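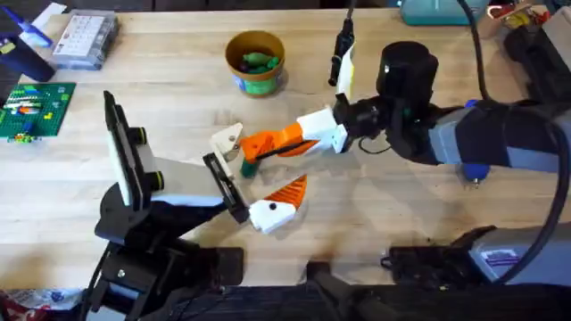 Ribbed soft fingers or plain blunt ones for passing small parts between two arms? I've been going back and forth on this all September. I've got the orange ribbed wedge on the left arm and a blunt orange finger on the right, and with little green bits like the one they're meeting over there, my handover works 11 times out of 20. The Grulina controller is the same on both sides. Would you match the fingers, or is it my timing?
Posted by Raimonds Kütt, September

Answer from Mensah
Match them! I ran mixed fingers for ages and the ribbed one always bends a touch when the other side closes, so the part twists. Went to ribbed on both and got 18 out of 20 with the same code (well, nearly the same, I slowed the approach down a bit).

Answer from numov22
get better arms lol

Answer from Balenard
I'd try the timing first as it costs nothing. Let the second gripper close fully, wait half a second, then open the first. Also check how much of the part is left sticking out for the second one to grab. Mine were hardly showing and I blamed the fingers for weeks.

Contact us | © Help site members | Back to top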